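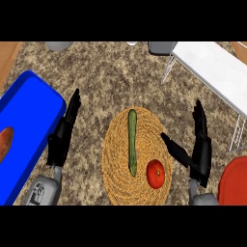 When should a two-arm task be signed off in simulation before it goes to the real arms?

Every time the task, the objects or the gripper settings change. A change of wording in the task sheet doesn't count.

How to do a sign-off run

Open the task in Clirkton and load the current scene file. Check the version against the task sheet. If the two don't match, stop and ask whoever edited the sheet last.

Set both arms to the start pose with the grippers open. Neither arm should be touching an object or the other arm.

Set the speed limit to 50 per cent. Leave it there for the whole sign-off, even if the run looks slow.

Run the task 7 times with the objects moved a little each time. Keep them within the area given on the sheet. For soft food such as tomatoes, use the low grip setting - the default is meant for boxes and will pass in simulation when it shouldn't.

Watch each run to the end. Write down any contact between the arms, any contact with the floor, and any object dropped outside its tray. One of these is a fail, and you start the set again after the fix.

Save the log under the task number, for instance 849, and add your initials. Don't overwrite an older log.

Who signs

The person who ran the set can't sign it. At Priltetti that means Raymonde Leclerc or Murray Hiebert, and either will do. They need the log and the task sheet, and they will usually replay two runs of their own choosing.

Moving to the real arms

A signed set lasts until the next change. The first real run is done at the same speed limit, with one person at the stop button and the other at the screen. Keep hands out of the marked area until both arms are parked.

Tasks signed before April used the old form. Those need a new set before they are run again.

Page last changed 22 May 2018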